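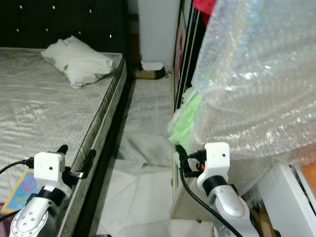

Will it make the bed while I'm at work, and will the pillow end up where a pillow goes? Lots of you have written in to ask some version of that, and one reader in Potley went further, telling us that until a machine can get a fitted sheet round the fourth corner she'll carry on doing it herself, thank you very much.

Fair enough! I run the household trials at Tesgate, and we're announcing our spring results today, so I'll try to give her a proper reply.

The short version is "some of it, slowly". Between January and May our two-armed machine had a go at 2,412 bedroom chores: straightening pillows, picking things up off the mattress, folding packaging, pulling covers level, putting clothes away. We scored each one the way you'd score a teenager. Was it done, and would you have to go back and do it again?

Pillows are good now. So are books, boxes and anything else with a firm edge to get hold of. I'd happily leave it to clear a mattress and go and put the kettle on (and I have, more than once).

Soft and see-through things are another matter. Bubble wrap is a pest, as the machine has trouble judging where it starts, and a thin carrier bag changes shape the moment you touch it. Duvet covers we managed twice in a whole month, and I cheered both times. The fitted sheet still beats us. We can do 3 corners on a good day, then the first one pings off.

Speed is the other thing people want to know about. A bed I can tidy in 2 minutes takes the machine a good deal longer, and it stops to think in places where you or I wouldn't. Our shop-floor trial at the Lillcombe furniture store went better, mostly thanks to wide aisles and the same stock every morning. The staff there had it straightening display pillows before opening and were quite sorry to give it back.

So no, we aren't taking orders, and there's no price yet. What we are doing is starting a second round of home trials with our partner Petrauskas, who make the fingertips, and a softer set is on its way for the fabric jobs. We're looking for 4 households in and around Potley with ordinary, lived-in bedrooms. Please don't tidy up first!

If you'd like to take part, ring the Tesgate front desk before 5pm and ask for the household trials team. We'll publish the next scores when the second round finishes, fitted sheets included.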